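Home | Projects | Reports | Gallmont Lab | Contact

4. Does the success rate mean anything?

The Vekstead policy was trained on 3,528 demonstrations, and our first draft called it reliable on cup hanging. We no longer think we can say that. The draft score came from 10 trials, all with the stand upright in the same spot. One lucky grasp moves a score like that by ten points.

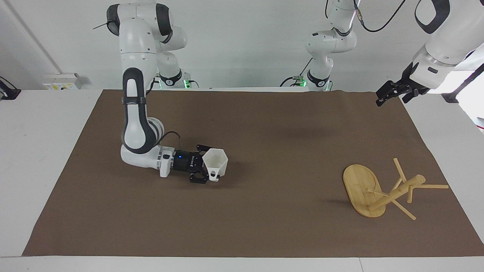

Figure 3. Right gripper holding the cup, with the mug stand on its side on the mat.

The Standside scoring sheet has one box for "grasp" and one for "hang." A trial can earn the grasp point while the stand is lying down and there is no upright peg to aim for. We would score that as a failure of the task, and the sheet gives it half credit.

We also doubt the claim that more data helped. The Berchtold baseline used 969 demonstrations and hung the cup in 9 of its 10 trials. With so few trials, we can't tell the two apart. We plan to rerun both in August with the stand moved between trials.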